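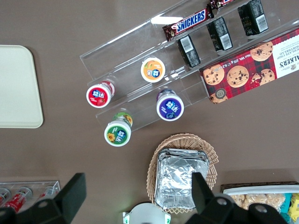
16 Sep 2019

Counter rack, third layout. Brown table again, rack set on the diagonal so I can get at both long sides without walking round. Stock for the trial is the same mix as last time, from the box marked Sastudton: gum bottles, chocolate bars, the black packs, the shortbread, plus the drinks, which stay on the table for now and don't go on the rack until we know where the weight wants to be.

Reminder of what we're after. Woleck want one rack that a small shop can put by the till and fill with whatever they have, with no inserts to lose and no instructions beyond a card. Driltilum is their name for the range, so the labels in the cupboard that say DRL are the same job. The Obi rack (older, shallower steps) is on the top shelf if anyone wants to compare. Please don't put stock on it, there is a hairline crack starting at one of the bends.

**Gum bottles**

All four at the low end, lids showing. Red with the strawberry at the far left, orange further up, purple on a lower tier, green in the bottom corner. I like them together. The lids do the work of a label: the 益达 badge is on each one, and the colour tells you the rest, so you can pick out a flavour without turning anything over.

Two problems. A round bottle has very little to sit against on a stepped shelf, and it goes where the step lets it go. I set them out as a straight pair of rows and ended up with more of a diamond. It looks all right, but a shop won't be able to repeat it and the rack shouldn't depend on luck.

The other is the green one. It sits partly over the edge of the rack at the corner. I've left it there on purpose while I write this up, so that whoever looks at it next sees the same thing. The end of the tier is open, and with bottles this size the last one runs out of shelf. Either we close the ends with a low lip or we say on the card that round items go in the middle. I'd sooner have the lip. Cards get thrown away with the packaging.

Lip height: a scrap strip taped on at 27 mm was far too much, it hid the side of the bottle and made the end of the rack look like a tray. Will try lower. It only has to stop a roll, it doesn't have to hold the thing in.

**Chocolate bars**

Up towards the top. The Snickers sits well and you can read the name straight off. The other bar is beyond it, in a dark brown and red wrapper. The two together are a bit close in colour. If I were laying this out for a shop I'd want something pale between them, or one of them moved to the other end, but that's the shopkeeper's business and outside the job.

Flat bars are the easy case. They lie down, they stay down, they slide out from the front with one finger. If everything were bar-shaped we'd have finished in the summer.

**Black packs**

Three of them, on the next tier, evenly spaced and running up the rack. They're the tidiest part of the layout and the dullest. They're lying with the barcode label showing, so what you see is a black oblong with a white patch on it.

Should have turned them before starting. I noticed when everything else was already in place and decided to leave it, because a shop filling the rack in a hurry will do the same. Worth a line on the card? Possibly just a small drawing of a pack with its front to the customer.

The even spacing came from placing them by eye against the step, and it took me longer than the rest of the rack put together. Nothing in the shelf tells you where one item stops and the next begins. A few shallow notches along the front edge would help, but then we're deciding pack widths for people and the whole idea was not to. Parked.

**Shortbread**

The Walkers box takes up the right side. Red tartan, pictures of the chocolate chip biscuits on it, one of them broken so you see the inside. It's the first thing anyone looks at from across the room. Good or bad depending on what the shop is trying to sell.

From our side the interesting thing is that a box like this treats the tiers as a slope. It doesn't belong to any one step. I tried it at the left first and it pushed the bottles about, then in the middle, where it split everything in two. On the right it's out of the way and the rest of the stock can be arranged up to it. So the rule, if we need one: biggest box first, at one end, then fill away from it.

I've now done this layout in both orders. Box last is miserable. Every time you shift it, something round moves.

**The rack itself**

Clear was the right choice. You can see the table through it, and the stock looks as though it's sitting on very little. The price of that is the bends, where the plastic picks up the light and gives a white line along the edge. Under our lamps it's faint and I can live with it. Under shop strip lights it may be worse. I'd like to try it in the front office by the window, and again in the evening with only the ceiling lights on.

Fingerprints are as bad as expected. Wipe with the soft cloths in the blue tub, dry. Do not use the paper roll from the sink, it leaves fine scratches and then we can't tell our marks from the supplier's.

Also the feet. The rack will turn a little on the table if you pull an item sideways from the high end. On the counter top sample (the laminate one, leaning behind the door) it turned more easily. Clear stick-on pads should do it, there is half a sheet in the drawer with the tape measures. Check they don't show through from the front.

**Drinks**

Not on the rack and I'm coming round to thinking they shouldn't be. They're the heaviest things we've got out and nothing about these steps was meant for them. Woleck did ask, so we need to have tried it and written down what happened. Bottom tier only, one at a time, and with the other stock off. I don't want to spend an afternoon picking shortbread out of the carpet.

If the answer is no, the card can just say snacks and small packs – shorter anyway.

**To do**

- Cut two end lips, low and lower, tape both on, same bottles
- Pads on the feet, then the sideways pull again on the laminate
- Turn the black packs front out and take another look from the doorway
- Window and evening light check, with the rack wiped first
- Drinks, as above
- Ask Woleck whether the Sastudton shop keeps the till on the left or the right, it changes which end is the high end
- Rough drawing for the card: big box at one end, fronts facing out

Next lot of sheet isn't due until October, so there's no point redrawing the steps before then. Lips and pads can be done with what's in the rack by the saw.

Stock goes back in the Sastudton box when finished, gum bottles at the side where they won't get crushed. It's trial stock. The bars have been handled a lot and nobody should be eating them. There are biscuits in the kitchen.

Later – moved the green bottle in by one place to see if the other bottles would stay put without it. They did when I pushed the rack, they didn't when I pulled it. Put it back on the corner as before. Lip first, then repeat.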